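Evening buses between Stovstead and Flallum to be cut from October

The last bus from Stovstead to Flallum will leave at 7pm from October under changes put forward by the operator, Skostimum, leaving villages along the route without a service for most of the evening.

The number 14 runs until 10.40pm at present, Monday to Saturday. Skostimum wants to end the three later journeys in each direction and use the drivers' hours on the daytime timetable, which has suffered from cancellations since the spring.

A petition against the cut has passed 3000 signatures. It was started by Pongsak Nuchit, who works late shifts in the kitchen at Chareonsuk, a restaurant in Stovstead, and lives at the Flallum end of the route.

"I finish at ten and I get the last bus," he said. "If it goes I am looking at a taxi four nights a week, and that is more than an hour's pay every time. Two of the others in the kitchen are in the same position." 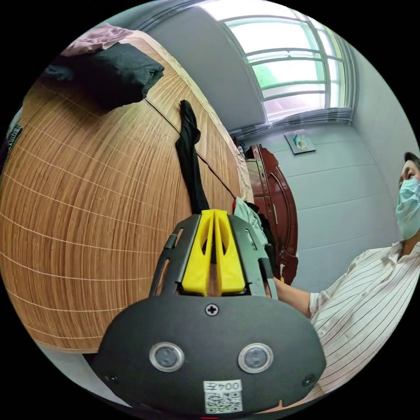 Comments on the timetable changes close on Thursday.

Skostimum said the evening journeys carried few passengers outside Fridays and Saturdays, and that the council's contribution to the route had not gone up in two years.

A spokeswoman for the company said: "We know this will be hard for the people who use these buses. We have looked at running one late journey at weekends and that is still under discussion. What we can't do is keep the timetable as it is and also run the daytime buses properly."

The daytime service would run every half hour until 4pm under the plans, in place of the current 40-minute gap. Buses would no longer turn round in the station yard at Stovstead and would use the stop on Mill Road instead - a walk of a few minutes for anyone changing from the train.

The stop at Flallum surgery would stay. An earlier version of the plan, sent to parish councils in the summer, had left it out, and the surgery wrote to patients asking them to object. 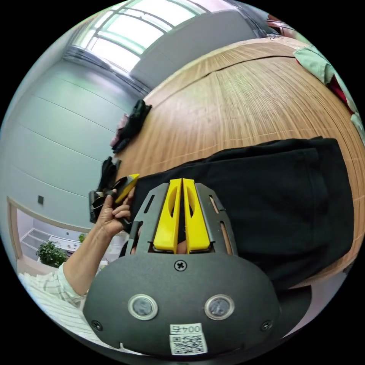 Parents have raised concerns about after-school clubs as well. The secondary school in Stovstead has pupils from Flallum who stay for sport and music until 6.30pm, and the last bus would give them half an hour to reach the new stop. The school has asked for the final journey to be moved back to 7.15pm.

The council said it had no money set aside for extra evening buses this year but would meet the company again once the comments had been read. It is also asking whether people would use a bookable minibus after 7pm, at a flat fare of £2 for each trip. A similar scheme was tried on the north side of town and ended after one winter.

Mr Nuchit said he would fill in the form but was not sure a minibus would suit people who did not know exactly when they would finish work. "Some nights we close the kitchen early, some nights there is a big table," he said.

Forms are available at Stovstead library and on board the number 14. Completed copies can be handed to the driver or left at the library desk before 5pm on Thursday. A final timetable is expected two weeks before the changes start.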